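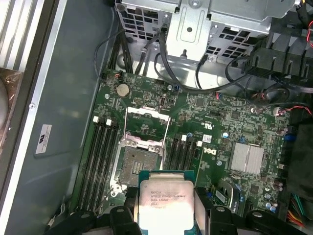
工单主题：Civora 夜间对账任务在月底卡住，报表缺页
提交人：Hannelore Strebel（Ammann 财务部）
处理人：Pirmin Prantl
状态：已解决，观察中
优先级：高
建单时间：2018年3月

【问题描述】Hannelore Strebel

你好，我们从上个月底开始遇到这个问题。Civora 每天夜里会自动做一次对账，然后生成 PDF 报表，早上放在共享文件夹里。平时都正常，可是月底那一天的报表只有前面的几页，后面的供应商明细完全没有。系统里任务的状态显示为“运行中”，到中午还是“运行中”，没有任何错误提示。

我手动取消了任务，再重新启动，结果一样。同事也试过，用她的账号，结果也一样。所以我认为和账号的权限没有关系，但是我不是技术人员，请你们判断。

我们四月初必须把季度的明细交给审计，所以请尽快帮助。附件里有那份不完整的报表。

【回复 1】Pirmin Prantl

Strebel 女士，您好。工单已经收到，由我负责处理。先说明一下，中文不是我的母语，如果有的句子不清楚，请您直接问我，我会再写一遍。

为了找到原因，我需要下面的信息：

1. Civora 的版本号。在“帮助”菜单里，最下面一行。
2. 任务日志，文件名以 recon 开头，请发月底那天的和任意一个正常日子的。
3. 从上次正常的月底到现在，有没有改过什么设置，比如新增了供应商、换了模板、换了币种。

在我回复以前，请不要再重新启动任务。每次启动都会在临时表里留下数据，临时表越大，以后越难看清楚。

【回复 2】Hannelore Strebel

谢谢，你的中文很清楚。版本是 4。两个日志已经上传。

关于第三点：我们把 Drendar 的供应商并进来了，大概是在上次正常的月底之后。是用 Excel 导入的，导入的时候没有报错。模板没有换。币种也没有换。

【处理记录 1】Pirmin Prantl（内部备注，后改为对客户可见）

对比了两个日志。正常日子：读取凭证，匹配，写入临时表，排序，输出 PDF，每一步都有开始和结束两行。月底那天：到“排序”这一步只有开始，没有结束。之后日志没有新的内容，进程还在，内存没有增长，处理器占用很低。

处理器占用低这一点比较重要。如果是数据太多、计算太慢，占用应该高。占用低，说明程序在等待。等什么，现在还不知道。

第一个猜测是数据库锁。查了锁的列表，没有发现和临时表有关的锁。这个猜测先放下。

第二个猜测是打印服务。Civora 生成 PDF 时会调用 Endbridge 的组件，以前在别的客户那里见过它弹出一个看不见的对话框，等人去点。但是日志停在排序，还没有到输出这一步，所以顺序上不太符合。不过日志是分批写入磁盘的，最后几行有可能还在缓冲区里。因此不能排除。

【回复 3】Pirmin Prantl

Strebel 女士，我想请您同意做一个测试。我会在测试环境里用您月底的数据运行一次任务，并且把日志改成逐行写入。正式环境不会改变。请您确认可以使用这些数据。

【回复 4】Hannelore Strebel

同意。部门主管也同意了，邮件我转发给你。请问测试环境里能看到供应商的银行账号吗？如果能看到，请先隐藏。

【回复 5】Pirmin Prantl

可以隐藏。复制数据的时候，银行账号会换成相同长度的随机数字。

【处理记录 2】Pirmin Prantl

测试结果如下。

逐行写入以后，日志多出了三行：排序结束，开始输出，调用 Endbridge 组件。然后停止。也就是说第二个猜测的方向是对的，之前的日志误导了我。

接着把月底的凭证分成小份来运行。每份 200 条。大部分都能正常输出，有一份每次都停。把这一份再分开，最后剩下一条凭证，它的供应商来自 Drendar 的导入。

这家供应商的名称字段非常长。导入的时候，地址、联系人和付款说明全部进到了名称里，中间还有换行符。字段的上限是 2000 个字符，所以数据库接受了它，没有报错。但是 Endbridge 组件在表格里排这个名称时，一页放不下，就会要求用户选择“缩小”或者“截断”。任务是在后台运行的，没有人能看到这个对话框，它就一直等。

平时为什么正常：这家供应商按月结算，只有月底才有凭证。

我检查了 Drendar 导入的全部供应商，有同样问题的一共 21 家。其他的暂时没有凭证，所以还没有出现故障，但以后一定会出现。

【回复 6】Pirmin Prantl

Strebel 女士，原因已经找到，详细的过程在上面的处理记录里。建议分两步处理。

第一步，修正数据。列表在附件里，左边是现在的名称，右边是我建议的名称。地址和联系人我放到了各自的字段。付款说明我不敢自己决定放在哪里，请您看一下，有几家写的是折扣条件，可能有合同上的意义。

第二步，修改设置。在“系统”“输出”“后台运行”里，有一个选项叫“遇到超长文本时”，现在的值是“询问”。请改为“截断并写入日志”。这个选项需要管理员权限，改完以后要重新启动任务服务，重启时请确认没有人在录入凭证。

如果只做第二步，报表可以出来，但是名称会被截断，审计可能会提问。所以我建议两步都做。

【回复 7】Hannelore Strebel

列表看过了，非常仔细，谢谢。折扣条件请放到“备注”字段，我们采购部的人习惯在那里看。有一家的名称需要更正：它的法定名称里确实有城市名，请不要把城市移到地址里。我在表格中用黄色标出来了。

设置由我们的管理员今天下班以后修改。

还有一个问题：以后再导入的时候，怎么避免？

【回复 8】Pirmin Prantl

黄色的那一家已经改回，城市名保留在名称里。

关于导入：Excel 里的一个单元格如果含有换行，Civora 会把它整个当成一个值。Drendar 的旧表把所有联系资料写在同一个单元格，所以才会这样。导入之前，请在 Excel 里查找换行符（查找框里按 Ctrl+J），如果有结果，就先分列。另外，导入向导的最后一页有“预览”，请至少看一下最长的那几行，可以点列标题按长度排序。

我也给开发部门写了一份建议：后台任务不应该弹出对话框。什么时候会改，我现在不能答应您。

【处理记录 3】Pirmin Prantl

数据已修正，管理员确认设置已修改，服务已重启。清理了临时表里之前几次启动留下的数据。对月底的凭证手动运行一次，任务正常结束，PDF 完整，供应商明细都在。日志里没有“截断”的记录。

【回复 9】Hannelore Strebel

收到完整的报表了，金额和总账一致。季度明细可以按时交。工单请先不要关闭，等下一个月底的任务跑完再关，可以吗？

【回复 10】Pirmin Prantl

可以。状态改为“已解决，观察中”。下一次月底任务结束以后，请把 recon 日志发给我，我核对以后再关闭工单。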